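Old shelf unit for the club room: fill the holes or leave them?

mulside_ert
December 15, 2022
Hello all. I have sanded and painted many things, but never a white laminate shelf. The small holes in the top annoy me. My plan is filler, then primer, then two coats. Is it worth the work? 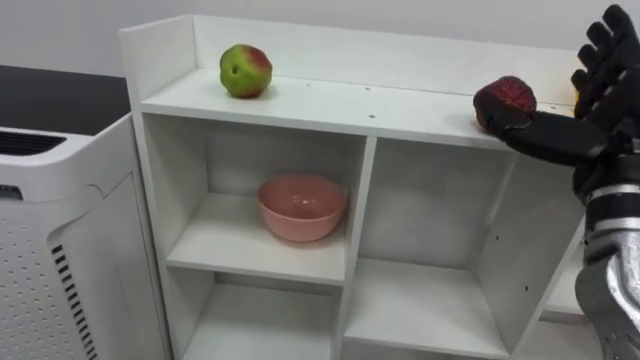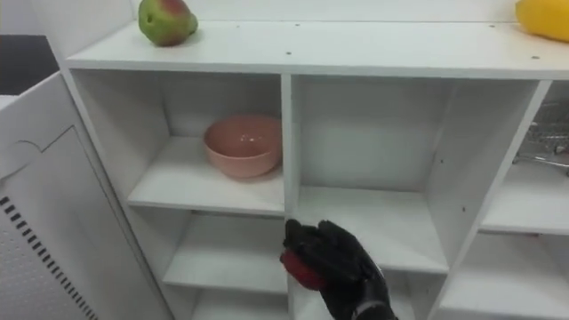 Mulside Home Repair Club, Furniture Section

skammont40
I would leave them. Filler on laminate shrinks and after one winter you see a ring. Buy white stick-on caps, a sheet of 40 is cheap.

Halliday_J
I don't agree with skammont40. Caps collect dirt at the edge. Use fine filler in two thin layers and let the first one dry overnight.

skammont40
We did it your way on my sister's wardrobe and I still see every spot.

Halliday_J
Did you prime it?

skammont40
No, there was no primer left.

mulside_ert
Thank you both. I will try filler on one hole at the back first, and buy the caps if it looks bad.
Ertuğrul Keskin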